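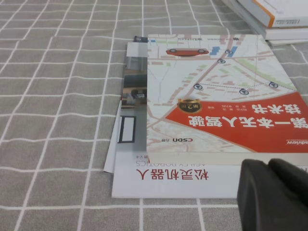
Fifty Books a Year and Other Promises: Speaker Notes

Home Talks Notes Reading List Contact
Search this site Go

Slot is 48 minutes including questions. Water, clicker, the printed handout. Don't start until the side door is shut.

Opening

Ask for hands. Who has set a yearly reading goal? Keep them up if you met it. Keep them up if you can tell the person next to you what the third book was about. Wait. Let them laugh at themselves a little and move on, don't milk it.

Say where I stand. I like books, I own too many, and I have paid for three of the products I'm going to complain about. I'm suspicious of the idea that reading is a thing you can speed up the way you speed up a checkout line. I may be wrong about parts of this and will say which parts.

Slide 2: The claim

Put up the Pliltura screen. Read it out slowly: "955 words a minute in two weeks." Ask what that number would mean. Words seen? Words understood? Words you could answer for a month later? The page doesn't say. I wrote to ask and got a discount code.

The test inside the app goes like this. You read a passage about honeybees, then you get five questions. I took the questions without opening the passage and got four right. Anyone who has ever eaten honey could do it. So the score at the end is partly a score for general knowledge, and the app reports it as comprehension.

Then you take the second test after two weeks of practice. Different passage, shorter sentences. My speed went up a lot. I'd like to see the two passages swapped for half the users before I believe any of it. (Pause. This is the main point of the first ten minutes, say it twice if they look sleepy.)

Skimming is a real skill, and be fair about that. If you need to know whether a report mentions your town, skim it. Most of us already do this fine. Calling it reading is where I get off the bus.

Slide 3: Summaries

Favow next. Fifteen minutes per book, audio or text, a new one every morning at 6. I used it through February, on the bus mostly.

What I liked: the narration, and the fact that it ends. Some business books are one article stretched until it fits a spine, and a summary puts them back to the right size. No quarrel there.

What I didn't like: I finished the month able to name books and unable to argue with them. A summary keeps the conclusion and drops the evidence, and the evidence is the bit I'd want to check. Give the sleep example. The summary said naps make you better at your job. I borrowed the book, and the chapter behind that line rests on one small study of people doing one dull task in a quiet room. The author says so, in plain words, with a warning attached. The warning had gone missing.

Also their slogan, "Get 90 percent of the value." Ask the room how you would measure that. Somebody will say "it's only marketing." Fine, but then we shouldn't repeat it at dinner, and I've heard it repeated at dinner.

Cut from here to Slide 5 if we started late.

Slide 4: The pile

The unread pile on the nightstand. There's a fashion now for telling people that unread books are good for them, that owning them keeps you humble. I would love this to be true. It's very convenient for people who sell books and people who buy them, and whenever an idea suits everybody that well I want to know who checked.
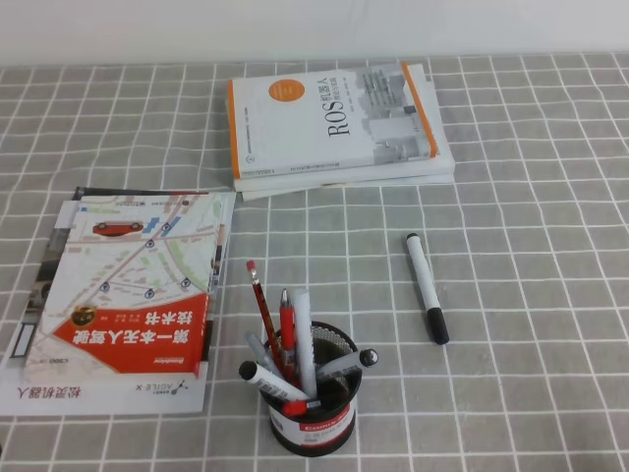

My own pile went through the following experiment, if you can call it that. I wrote the date of purchase inside each cover in pencil. A year later I went through and asked myself why I had bought each one. For about half I had no idea at all -- wait, don't say half, I never did the count properly. Say "plenty of them."

The ones I did read had something in common. Somebody had pressed them on me, or I had a trip coming up, or something in the house was broken. Reasons outside the book. None of them got read because I was behind on a target.

Slide 5: The yearly challenge

50 books. Why 50? It's close to one a week and it looks good on a badge. I've looked for a better reason and haven't found one.

What happens to people who take it on (my friends, so a terrible sample, admit it):
- They pick shorter books from September on.
- They stop giving up on bad ones, having already put in the hours.
- They drop rereading, which doesn't count on most trackers.

The second one bothers me most. Giving up on a book at page 40 is good judgment and the tracker treats it as a failure.

Someone will object that a goal gets people reading who otherwise wouldn't. Probably true for some. I'd accept a goal in minutes over a goal in books. It doesn't punish the long ones.

Slide 6: Something I expected to hate

The Lira project, the silent reading hour in the back room at De Luca, the cafe on the corner by the old post office. Phones in a basket, no discussion, coffee at the end. I went along fully prepared to be rude about it.

It was good. I read more in that hour than I had all week. Before anyone gets excited: I chose to go, I was curious, and I'd paid for the coffee. All of those could explain it. I went back, and it was good the second time too, though the chairs are hard. Still would not call it a method. It's a room where nothing else is going on.

Don't let this turn into an ad. If asked for the times, point to the handout.

Slide 7: Questions to ask any reading product

Leave this one up during questions.
- What was measured, and when?
- Compared with what?
- Would I pass the quiz without reading the text?
- Who gets paid if I believe it?

Likely questions

"What about audiobooks?" Counts as reading as far as I'm concerned. I've heard the arguments against and they're mostly snobbery. Double speed is another matter, try it with a poem.

"Kids and reading logs?" I don't know enough. Say that and stop talking. Last time I went on for five minutes and lost the room.

"So what do you do?" One book in the kitchen, one in my bag. Quit whenever I like. It's a dull answer and I have no evidence for it either.

Collect the leftover handouts from the back table.

Contact Copyright, all rights reserved Back to top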